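Chapter 6
When a Gripper Joins the Bench

Most studies of automation begin with the machine. This chapter begins with the people who worked at the bench before it came. Its main case is the packing firm Brastik, where 131 employees sort and place small goods by hand, and where two benches were given over to grippers in April.

The work set for a gripper is usually narrow. It is given an object, a place to put it and a clear surface between the two. A trained packer would not think of this as a task at all. 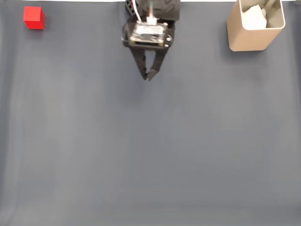

6.1 Who does what

At Brastik, the packers were not replaced, but their duties changed. Ingvild Hedlund, a packer for many years, now sets out the goods, watches the first run and records each fault. Her pay grade stayed the same for the first year, a point which her union representative, Vasanthi Munshi, later reopened.

Readers should note how much of the new work consists of watching. A gripper at the red cube and a second one further along the sheet, with nothing in its hold, both call for a person's attention.

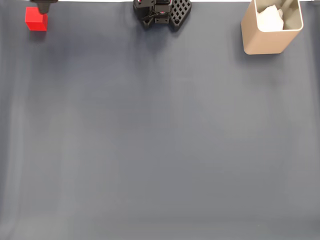
6.2 Questions of skill and training

Training at Brastik lasted six days. The sections that follow consider what was taught, who was chosen to attend, and how the staff themselves judged the result.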